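# Chapter 2: What Goes in the Basket?

I do my big shop on a Wednesday, and I reckon I've learnt more about packaging in the produce section than I ever did in a lecture! Cabbages, onions and spuds turn up in open wooden crates with nothing on them at all. A couple of aisles over, everything's in a packet.

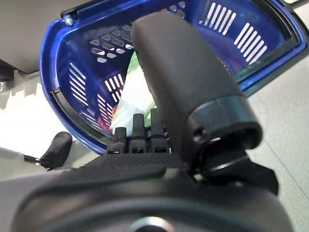
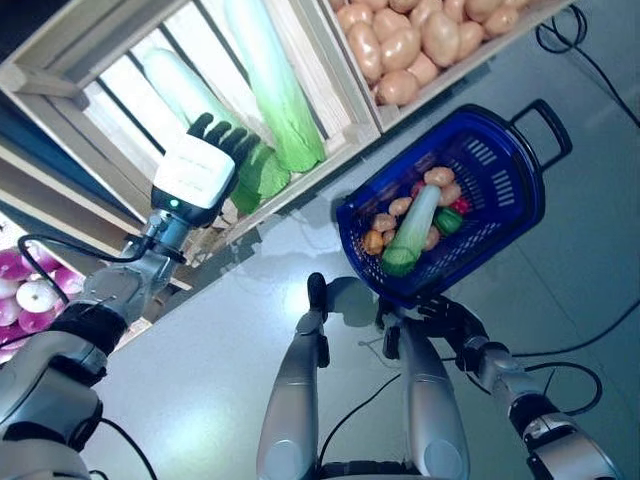

*Figure 2.1 Groceries two ways: a package in a blue basket (first) and loose vegetables in crates (second).*

In this chapter we'll follow one cabbage from a farm near Cerkdale to the shelf at Boluma, the grocer I'll keep coming back to (sorry, I'm a regular). Grab your last receipt and pick 10 items before you start Activity 2.1.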